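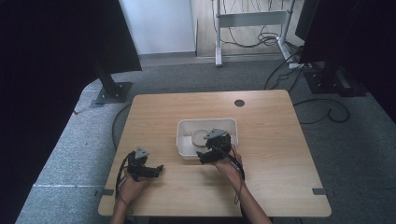
The two hand-held grippers over the tray table at Stakora

About us

Hi! We're Stakora, a shared workshop in Plarnport for people who build robots and other moving things in their spare time. I started it, I sweep it, and I write this page, so if you're wondering who "we" is, it's me plus whoever is in the shop that evening (usually more people than chairs).

It began in my garage. I was building an arm that could sort hardware, and I had a 3D printer on the dryer and a drill press I had to move every time we wanted to park the car. After a winter of that I rented a bay on Braden Street, 600 square feet with one good outlet, and asked on the neighborhood board if anybody wanted to split it. Four people showed up with boxes of motors. We've since moved down the block to the old print shop at 697 Braden, where the outlets are much better and the heat mostly works.

What do we build? All kinds of stuff! There's a camera slider, a chicken door, a plotter that draws on envelopes, and a cart that follows you and is not very good at corners. But the thing that eats most of the shop hours right now is Arnaud, our two-handed tabletop project. The hand-held side of it is a pair of black grippers, one for each hand, with a gray triangular marker plate on top of each and a cable running back along your arm. You hold them, you move things in and out of a white plastic tray, and the idea is that the bench version learns to do the same from what you did. We've been through three jaw designs so far. The first one was too short to reach down past the rim of anything, and the second one squeaked so badly that people asked us to stop.

Most of what I've learned on Arnaud is about small boring stuff. Cable length, for one. Too short and it tugs on your wrist, too long and you're dragging it through your work. Clips, too: I used to tape everything to the table and now I clip it. And flat, round things are a pain to pick up, so of course we practice on them a lot.

You don't need to know anything to join. I mean it, I couldn't solder when I started, and my early joints are still in a drawer if you need cheering up. Membership is $60 a month and covers the benches, the printers, the hand tools and a shelf for your project. Day visits are free the first time. We have almost 200 members on the books, though on a normal night it's more like a dozen of us and somebody's pizza.

We're open from 4 p.m. until the last keyholder goes home. In August we close for a week to paint and sort the scrap bins, and if you like sorting, please come!

Parking is in back, off the alley. Ring twice, the first one doesn't always go through.

Visit us | Membership | Shop rules | Arnaud build log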